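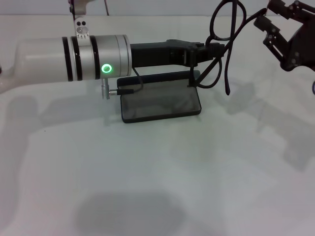

Two-arm handover demos: how much variation in the start pose?

Posted in: Data Collection / Teleoperation

kestrel_loop
We are collecting teleoperated demonstrations for a bimanual handover. Left arm picks a flat dark slab off a light tabletop, brings it to center, right arm takes it, right arm sets it down. The policy is trained by imitation only, no reward signal. Inputs are a head view, joint positions and gripper width on both sides.

We have 173 usable episodes. The slab starts in a taped rectangle, always with the long edge running left to right. Replay on the training starts is fine. If I rotate the slab by more than a small angle before the grasp, the left gripper closes on a corner and the part swings during the lift.

Question is whether to widen the start distribution now or finish the fixed set first and widen later. Edeltraud Oberholzer, who runs our lab, wants the fixed set finished. I would like to hear from people who have tried both.

tarn44
Widen now. Episodes from one start pose mostly teach the arm to replay a path. We did a fixed set on the Davley cell and ended up throwing out most of it when we retrained.

Also, what is your operator doing at the grasp? If every demo has the same approach, the network has no examples of correcting a bad one.

kestrel_loop
Same approach in nearly all of them. Three operators, all told to be consistent.

mod_hysteresis
I disagree with tarn44 on throwing out the fixed set. Keep it and train on the mix. A narrow set gives you a baseline that is easy to debug. If the policy can't do the fixed start, you have a calibration or timing fault, and you want to know that before you add variation. We found a 40 ms offset between the wrist encoder stream and the video that way. It would have been invisible in a wide set.

tarn44
You can find a timing offset with a tap test. It takes one afternoon and no demonstrations.

mod_hysteresis
You can find a constant offset with a tap test. Ours drifted over the length of an episode.

tarn44
Fair. Log both clocks then. I still wouldn't spend operator hours on it.

Olm_Street
Different point. Look at your cables. The coils off the back of the left gripper go up, but one strand hangs straight down with its tip just above the table. That strand will move differently in every episode, and it is inside the head view. With a small set the network can pick it up as a cue. We had a policy on the Wolaron bench that would stall whenever somebody had re-routed a cable overnight.

Tie it back or vary it on purpose. Leaving it the same for 173 episodes and then moving it is the worst case.

kestrel_loop
It has been hanging like that since the first session. I will tie it back on Tuesday and hold out a few episodes from before and after to compare.

Olm_Street
Shadows too. You have a white table and soft light, so the arm shadow is a large feature. It spreads well past the arm itself. If you only collect in the afternoon with the blinds one way, the policy sees one shadow shape.

fennimore_b
Shadows are overrated as a problem if you use random brightness and contrast in training. We run Fawzy for augmentation and collect at any hour.

Olm_Street
Brightness jitter changes the whole image by the same rule. It does not move a shadow edge. I have no quarrel with Fawzy but it won't do that for you.

fennimore_b
It moved our success rate, so it did something. I can't show it was the shadows.

grommet_9
What is the slab made of? A shiny or see-through top surface will carry reflections of the gripper. If the operator tilts it on the way to the handover, the reflections change a lot for a small change in pose. We went to a matte part for the first few hundred episodes and brought the shiny one in later.

kestrel_loop
Black rim, translucent gray inside. It does pick up reflections. The operators also let it sit at a slight tilt under the left gripper, and I have not been correcting that.

grommet_9
Don't correct it. Record it. If the tilt happens in use, the right arm needs to have seen it. I would only reject episodes where the grip slipped.

tarn44
Agreed with grommet_9. Over-cleaning is how you get a set that looks good and trains badly.

mod_hysteresis
Agreed on tilt. Practical suggestion for the start poses: 4 rotations by a small grid of positions, printed as a list, operator ticks each one off. Random placement by hand is not random. People put the part back where it is easy to grasp. We store the list position in the episode metadata under Bradik so we can split on it later.

kestrel_loop
That I can sell to Edeltraud. Plan as of now: stop the fixed set where it is, tie the cable, run the grid with the same three operators, keep tilted grasps, reject slips. Train on fixed only, grid only and mixed, same number of steps each.

tarn44
Match the number of episodes as well or the mixed run wins by size.

kestrel_loop
Yes, will subsample. I'll post the three curves here when they are done.

fennimore_b
Please add a run with brightness jitter on and one with it off. I'd like to know too.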